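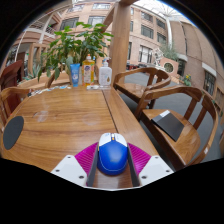 Blue mouse with a white top section, on a wood table

Community Help > Application Security > Sessions and Login

Old sessions stay logged in after a password reset

Posted by Cinzia Caruso

I look after an internal booking app called Bilta. It is built on Gakura, with the default signed cookie sessions. There are 70 accounts on it, and 4 of them are admins.

In March one of our users had her mail account broken into. She reset her Bilta password the same morning and I assumed that was the end of it. Later I looked at the access log and saw requests under her user ID from an address she doesn't recognize, and they were made after the reset. So whoever had her session could keep using it with the old cookie.

I tried it myself with a test account. Log in with browser A, log in with browser B, change the password in B. Browser A carries on as if nothing had changed. It does the same if I click "Log out" in A but saved a copy of the cookie first. If I paste the copy back in, I am logged in again.

The cookie has the user ID and an issue time in it, signed with the app secret. Session lifetime is set to 6 weeks, which was the value when I took over.

What I would like to know:

Is this a bug in Gakura or is it expected?
Can I kill the sessions for one user without logging everyone else out?
Do I have to move to server-side sessions? I would prefer to avoid that if I can, as the app runs on a small machine with only the one database.

I have already changed the app secret, so the old cookies are dead for now. That logged out all users and I got a lot of mail about it.

Takeshi Murakami

Expected behavior. A signed cookie only proves that your server issued it and that it hasn't been changed. The server keeps no record of it, so it has nothing to delete when somebody logs out or changes a password. Logout just tells the browser to drop its copy.

You don't need full server-side sessions to fix the reset problem. Add an integer column to the users table, call it session_version or whatever you like, default 1. Then:

At login, write the current session_version into the cookie next to the user ID.
On every request, load the user row and compare the two values. If they differ, clear the cookie and send the person to the login page.
On password change, password reset, role change or account disable, add 1 to the column.

After the user changes her own password, issue a new cookie in the same response with the new number. Otherwise she gets thrown out of the browser she is sitting at, and people report that as a fault.

Bump the number in the same database transaction as the password update. I have seen code where the password saved, the second query failed, and the old sessions survived.

Cookies issued before you deploy this won't have the value in them. Treat a missing value as invalid. Don't treat it as 1.

The cost is one lookup by primary key per request. You are probably loading the user row already to check permissions, so with your number of accounts you won't notice it.

What this does not give you is logout for a single device. If you bump the version on logout, the user is logged out everywhere. For that you do need a session table: random ID in the cookie, hash of the ID in the table, delete the row on logout. It is a small table and your existing database can hold it.

Also check your password reset links and any API tokens. They have the same problem if they are signed and not stored. A reset link should stop working once it has been used.

Gunvor Fjeld

Just set the session lifetime to something short. 6 weeks is far too long. We use 2 hours and have never had a problem.

Isamu Kawaguchi

A short lifetime is worth having, but it doesn't answer what she asked. With 2 hours the other person still has up to 2 hours, and if the app renews the cookie on each request they can keep it alive for as long as they like. Check whether yours renews. In Gakura it is on unless you turned it off.

I would do the version column first, then bring the lifetime down, and ask for the password again before anything on the admin pages that changes an account.

One more thing for Cinzia: look at what was done under that user ID after the reset, including changes to the contact email. If the address was changed, the next reset mail goes to the wrong person.

Comment from Cinzia Caruso

Thanks. I added the column and the check, and the test with two browsers now logs A out on its next click. The saved cookie trick still works after a plain logout, so I will do the session table next. Contact email on her account was unchanged. Renewal was on.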